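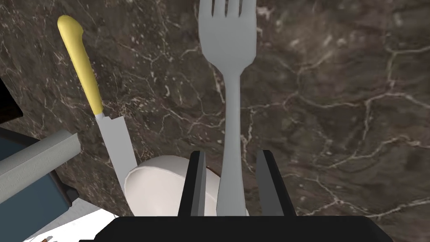

Kitchen tips from the simulation bench
Petro Derkach, December 26, 2023

In May we compared two ways of teaching the arm to pick up cutlery in a rendered kitchen. Each way got 1000 tries. The method that won is simple, and I write it here as tips, so you can repeat it at your own bench.

Bring the fingers down over the handle of a fork. The tines are a bad place to hold, and in our runs most of the drops began there.

Change the countertop often. We trained first on plain gray only, and on veined marble the policy became confused. After we mixed 60 textures, the drops on marble went down by half.

Leave some clutter near the fork. A clean counter gives nice numbers which do not survive the first bowl.

Let the wrist camera see the walls also. My colleague Myroslav Nechyporuk wanted to remove such views from the Leslow set, but without them the arm lost its direction after a big turn.

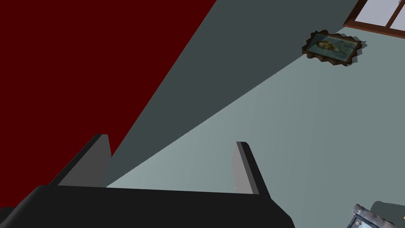 Wrist view with the fingers open, red wall on the left and the framed painting on the right.

Save the random seed of every run. We forgot this for 5 runs and had to repeat them all.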